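Zweiarmige Sortierzelle in Brultville nach Greiferstörung vorerst nur im Tippbetrieb

Brultville, Mittwoch, 17. April 2024

Der Rücknahmebetrieb Stanura hat seine zweiarmige Roboterzelle für gebrauchte Kopfhörer aus dem Automatikbetrieb genommen. Auslöser war eine Störung in der Nachtschicht, bei der einer der beiden Arme weiterfuhr, obwohl sich ein Kabel zwischen den Greifern gespannt hatte. Verletzt wurde niemand. Beschädigt wurden ein Greiferfinger und die Leitung eines Kopfhörers.

Die Zelle steht seit dem Winter in der Halle an der Ladestraße und soll einen Arbeitsschritt übernehmen, der bisher von Hand erledigt wird: Kopfhörer vereinzeln, Kabel ordnen, Geräte ablegen. Gebaut hat sie der Anlagenbauer Langlois, die Steuerung stammt von Riltby. Bis zur Abschaltung hatte der Zähler der Anlage 3.008 Zyklen erfasst, davon 1.949 ohne Eingriff des Bedienpersonals. Bei den übrigen musste jemand den Ablauf anhalten, ein Teil neu hinlegen oder die Arme in die Grundstellung zurückfahren.

Nach Angaben des Betriebs lief die Störung so ab: Der linke Arm hatte einen Kopfhörer am Bügel gegriffen und angehoben, der rechte hielt das Kabel. Die Kraftüberwachung im rechten Handgelenk hätte bei steigendem Zug beide Arme stoppen müssen. Sie meldete den Wert auch, gab ihn aber nur an den eigenen Arm weiter. Der rechte Arm blieb stehen, der linke zog weiter, bis die Leitung riss. Erst die Überwachung des Motorstroms schaltete ihn ab. Im Protokoll liegen zwischen der ersten Meldung und dem vollständigen Stillstand 2 Sekunden.

Langlois führt den Fehler auf eine Softwareaktualisierung von Anfang April zurück. Dabei wurden die Parameter beider Arme neu eingespielt, die gegenseitige Stoppfreigabe aber nicht wieder gesetzt. Ein Test nach der Aktualisierung fand statt, allerdings mit einzeln verfahrenen Armen. Im Einzelbetrieb fällt die fehlende Verknüpfung nicht auf.

Arbeit mit Kopfhörern und losen Kabeln in der Zelle

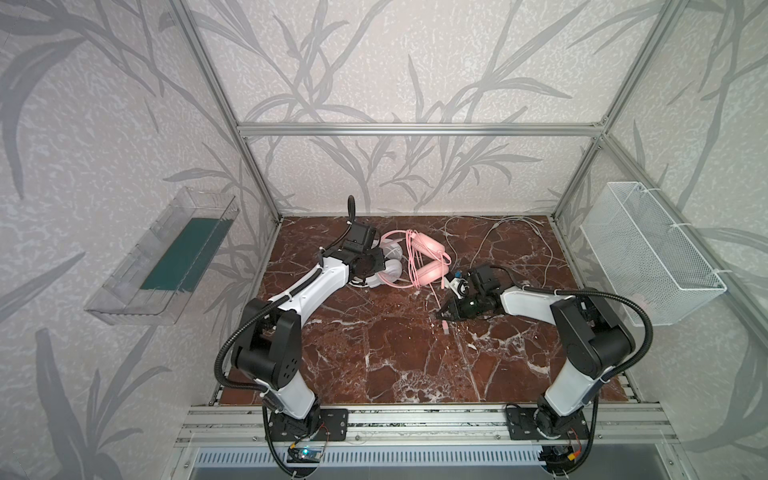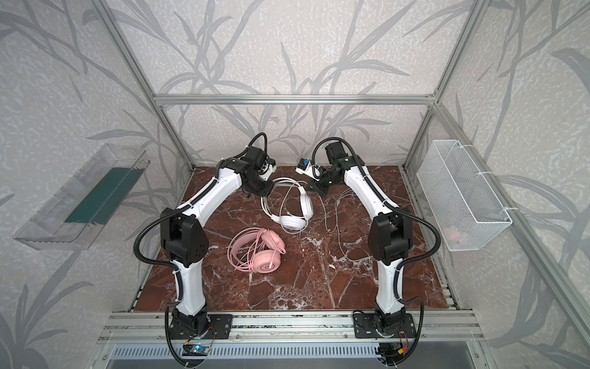 Der Not-Halt war von dem Fehler nicht betroffen. Er trennt beide Arme über einen eigenen Kreis und hat bei der Prüfung am folgenden Morgen in jedem Durchgang ausgelöst. Trotzdem hat Stanura entschieden, die Zelle bis auf Weiteres nur im Tippbetrieb zu fahren. Die Arme bewegen sich dabei nur, solange eine Bedienperson die Zustimmtaste hält, und die Geschwindigkeit ist auf 50 Millimeter pro Sekunde begrenzt. In der Nachtschicht bleibt die Anlage ganz aus.

Riltby will die Stoppfreigabe künftig so ablegen, dass sie bei einem Parameterwechsel erhalten bleibt. Fehlt sie, soll die Steuerung den gemeinsamen Betrieb gar nicht erst zulassen. Außerdem wird die Zugkraft am Greifer niedriger angesetzt. Der bisherige Grenzwert war für starre Teile gewählt worden und lag für dünne Leitungen zu hoch.

Riltby hält das Nachrüsten der Software für ausreichend. Langlois widerspricht in diesem Punkt: Wer zwei Arme am selben Werkstück arbeiten lasse, brauche eine fest verdrahtete Verbindung zwischen beiden Antrieben, ein Parameter könne bei der nächsten Aktualisierung wieder verloren gehen. Man habe das bereits im Angebot als Option aufgeführt, bestellt worden sei sie nicht. Den Preis für die Nachrüstung werde man in den kommenden Tagen nennen – die Arbeiten selbst seien an einem Vormittag zu erledigen, der Umbau könne in der Halle erfolgen.

Ob Stanura die Verdrahtung beauftragt, ist offen. Der Betrieb will zunächst das geänderte Programm abwarten und es ohne Werkstücke testen. Danach folgt ein Probelauf mit eingelegten Kopfhörern, bei dem die Kabel absichtlich verschlungen werden. Die Prüfanweisung wurde schon geändert: Nach jeder Aktualisierung muss nun ein Stopp bei gleichzeitig fahrenden Armen ausgelöst und das Ergebnis im Schichtbuch eingetragen werden.

Auf die Annahme gebrauchter Geräte hat die Störung nach Auskunft des Betriebs keine Auswirkung. Die Sortierung erfolgt wieder überwiegend an den Handplätzen, die neben der Zelle ohnehin in Betrieb geblieben waren. Kundinnen und Kunden können Kopfhörer weiterhin zu den üblichen Zeiten an der Rampe abgeben. Der beschädigte Greiferfinger ist bereits ersetzt, ein zweiter Satz liegt als Reserve bereit.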